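Section 4: Setting up stain tracking and cleaning schedules

Before you start, a word about what this section can and can't do for you. The Mirkard household app will tell you, on its welcome screen, that it "takes the work out of cleaning." It doesn't. It keeps a list and it beeps. If you already have a list on the fridge and you follow it, you can skip to Section 5 and lose very little. If you have a list on the fridge and ignore it, read on, but keep your hopes modest.

These steps were written for the Lesenine release of the app. Earlier releases have the same screens in a different order, and two of the buttons have other names.

4.1 Creating rooms

1. Open the app and tap Home, then Rooms.
2. Tap the plus sign. Type a name for the room. The app offers names of its own, such as "Relaxation Zone." Ignore them. You will be looking for "living room" six months from now.
3. Enter the floor area in square feet. Guess if you have to. The number feeds the time estimate, and the time estimate is poor no matter how carefully you measure.
4. Tap Save. Wait for the check mark before leaving the screen.

Caution: Don't use the back arrow on your phone in place of Save. The app shows your room on the list either way, but after a restart the unsaved one is gone.

Note: The limit is 12 rooms per home on the free plan. A hallway counts as a room. So does a closet, if you make the mistake of adding it.

4.2 Adding surfaces and fabrics

Each room holds a list of surfaces. The app suggests you enter every surface you own. We tried this in a small apartment and gave up before the kitchen was finished. Enter the things you forget, and leave out the things you wipe down anyway.

1. Open a room and tap Add Surface.
2. Pick a type: Hard, Soft, or Mixed. Nothing we tested behaved differently under Mixed, so pick one of the other two.
3. For Soft surfaces, choose the fabric from the list. The list has 1,282 entries, many of them the same cloth under different trade names. Searching is faster than scrolling.
4. Set the interval. The default is every four days for everything, tablecloths and curtains included. Change it. Few people wash curtains every four days, and a list full of overdue items is a list you stop reading.
5. Tap Save.

Note: The fabric list came over from the older Jatoi product, and so did its washing advice. Where the app and the sewn-in care label disagree, go by the label.

4.3 Logging a stain

The stain log is the part of the app that gets the most praise in the ads. It is a notebook with a color picker. Still, a dated note is useful when you are trying to remember what you already put on a mark.

1. Open the surface and tap Log Stain.
2. Choose what caused it. If you don't know, choose Unknown. Do not let the app guess from the color. It called our beet juice "ink" and our ink "wine."
3. Write down anything you have applied so far, even plain water.
4. Tap Suggest if you want a method. Read it all the way through before you touch the cloth.

Caution: Never follow two suggested methods one after the other without a full rinse in between. The app does not check whether the products can be used together, and it won't warn you. Bleach and ammonia must never be mixed.

Caution: Test any cleaner on a hidden corner first. "Safe for all fabrics" is a phrase printed on bottles.

4.4 Brushing and loose dirt

Most of the methods begin with brushing, and here the app is on firmer ground. Dry crumbs and dust come off more easily before water gets to them.

1. Clear the table or lay the cloth on a flat surface.
2. Brush in one direction with light strokes, toward the nearest edge.
3. Collect the dirt in your hand or a pan. Shake the cloth outdoors if you can.
4. Mark the task Done. The app asks you to rate how it felt. There is no need to answer. 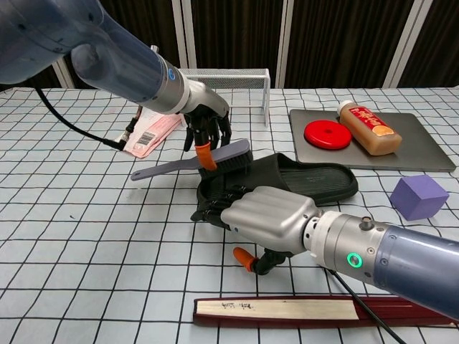
Figure 4-3. Handheld brush over a checked tablecloth.

Note: You don't need the Skekberg brush set that the app puts in front of you at this step – any brush with a clean head will do, as long as the bristles don't snag the weave.

4.5 Reminders

1. Go to Settings, then Reminders.
2. Turn off Encouragement. These are messages with no task attached, and they are on by default.
3. Set one reminder time per day. More than one and you will start swiping them away unread.
4. Tap Test. If the reminder doesn't arrive, check that your phone's battery saver isn't holding it back, then tap Test again.

Reminders can be up to an hour late when the phone is idle. The maker calls this "smart delivery." We call it late, and we have found no setting that fixes it.

4.6 Storage and backup

The log keeps up to 1,000 entries. When it fills up, the oldest ones are deleted without a message. To keep them, export first:

1. Go to Settings, then Data, then Export.
2. Choose plain text. The other format opens only in the app itself, so it isn't much of a backup.
3. Save the file somewhere other than the phone.
4. Open the file and read the last few lines. Exports sometimes stop short – compare the last date in the file with the last date in the log.

Caution: Reset Home erases rooms, surfaces, and the log together. It sits directly under Export and asks for confirmation only once.

Section last checked May 22, 2024. For sharing a home with other users, go to Section 5.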